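Mason bees: cocoons still closed, should I worry?

Forum: Native Bees and Other Pollinators

tubeandreed
Second year with blue orchard bees. I had 52 cocoons in the fridge over winter and put them out by the pear tree in March. So far 25 have opened, nearly all males. The rest are just sitting in the release box. Days have been in the low 50s with a lot of rain. Do I leave them, warm them up indoors, or cut one open and look? The pear is almost done blooming and the apple is a week off.

Pemis
Leave them. Females come out later than males, sometimes by two weeks or more in a cold spring. Cutting one open tells you about one bee and that bee is then finished if you got it wrong.

hollow_stem
Agree on not cutting. I don't agree on just leaving them. If they came out of the fridge in early March and it stayed cold, they are burning fat the whole time. I bring mine into an unheated mudroom overnight and put them back out at 9 in the morning. Lost six last year, compared with a lot more the year before.

Pemis
One year against another year doesn't show much. Moving the box every day also means the females that do emerge may not settle where you want them.

hollow_stem
They settle at the tubes, and the tubes don't move. Only the box does.

tubeandreed
The box is right above the tubes, under the eave. Faces southeast. I can move it without touching the tubes.

For storage I used paper bags inside a crisper drawer with a damp cloth. Humidity was a guess. 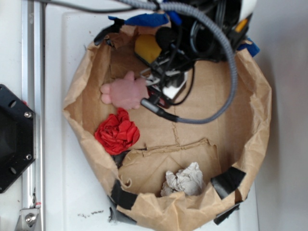

Re: storage humidity

Xóchitl Valdovinos
Moderator note first: I split the wasp argument off into its own thread. Please keep it there.

On the humidity. A modern frost-free fridge is very dry, and paper does nothing to hold moisture in. Dried-out cocoons feel light and sometimes rattle. Weigh a batch if you have a gram scale. I weighed 291 cocoons last fall and again in February, and the batch that had been kept without a water tray had lost clearly more. Those were also the late ones in spring.

If yours feel light, set the release box on a saucer with a wet sponge for a day. Don't soak them.

vrabec_hill
Seconding the sponge. I've also seen people dunk cocoons in a bowl for a minute and that works too, as long as they dry off before a cold night.

Kostent
Dunking in spring is a bad idea. Fall washing is one thing, when the bee is dormant. In April you have adults about to chew out.

vrabec_hill
I've done it three springs with no problem I could find.
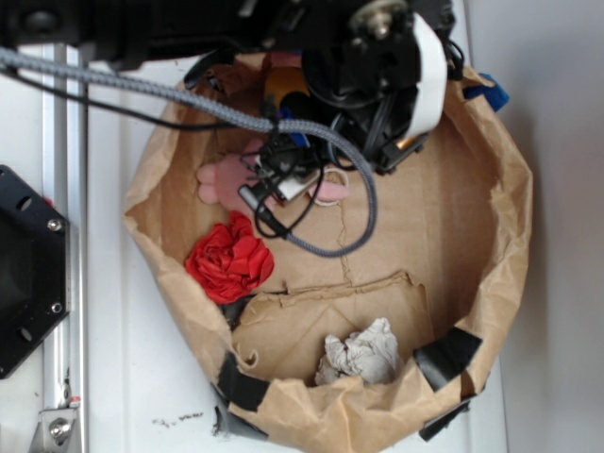

Open bag with tape around the rim.

tubeandreed
Update. Tried the sponge and left the box out. It hit 61 this afternoon and four more opened, at least two of them females going by the size and the short antennae. No mud in the tubes yet.

Zaketti
Where's your mud? With that much rain you'd think it's everywhere, but they want clay, and garden soil with a lot of compost won't stick. Dig a hole down to the subsoil within 50 feet or so and keep the side of it wet.

Pemis
Good point about the clay. Ours ignored two tubes' worth of potting mix and flew to a ditch.

tubeandreed
We have clay at the bottom of the yard. I'll open up a spot tomorrow. 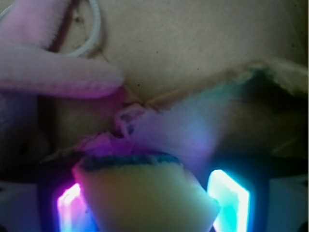

Pale block with a dark blue upper edge, between two glowing pads.

Xóchitl Valdovinos
Whatever is still closed by the time the apple drops its petals can be opened with small scissors, at the end away from the nipple. You'll probably find some parasitized ones. Write down how many, and compare it with next year.

hollow_stem
And get a water tray for the fridge in October.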